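Natell Opens Toy Lending Room in Clistport

CLISTPORT — Natell, the household goods reuse service, will open a toy lending room at its Collado Street building in September. Families will be able to borrow soft toys, board games and building sets for up to 12 weeks at a time and return them at the same counter.

The room will open with 260 items on its shelves. Most were donated by households in Clistport and Ferano during the spring collection, and soft toys made up the largest share. Each donated toy is checked for loose seams and missing eyes, washed, and given a paper tag with a number before it goes out on loan.

Natell is asking for further donations of soft toys before opening day. Bears, dolls, hand puppets and small fluffy toys are all welcome, with or without clothes. Small boxed items can be handed in along with them. Toys with batteries sewn inside cannot be accepted, as they do not go through the wash.

Donors are asked to sort toys at home first. Lay everything out on a bed or a clean floor, put anything torn to one side, and keep scarves, shirts and other clothing on the toy they belong to. Toys should be packed in a paper bag or an open box — sealed plastic bags hold damp and are turned away at the counter.
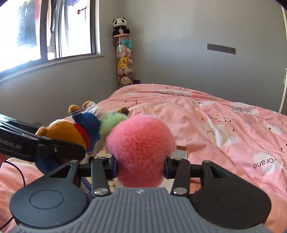

Soft toys on pink bedding, among them a teddy bear in a red scarf, with a coral-pink pom-pom in front.

Pom-poms, ribbons and other loose trimmings are also being collected. They will go to the repair table, where visitors can mend a toy during opening hours. Thread and needles are supplied. Repairs are free, and the table seats two people at a time.

Borrowing costs 65 cents per toy, or nothing for households that have donated in the past year. Each household may have up to six items on loan. Toys that come back worn will be repaired or retired, and there is no charge for ordinary wear.

Donations are accepted at the side entrance on Collado Street until 2 p.m. on every day the building is open. Large donations should be arranged ahead of time at the front desk.

About Natell
Natell collects, cleans and lends household goods in Clistport and Ferano. Its existing lending rooms cover kitchenware, bedding and small furniture.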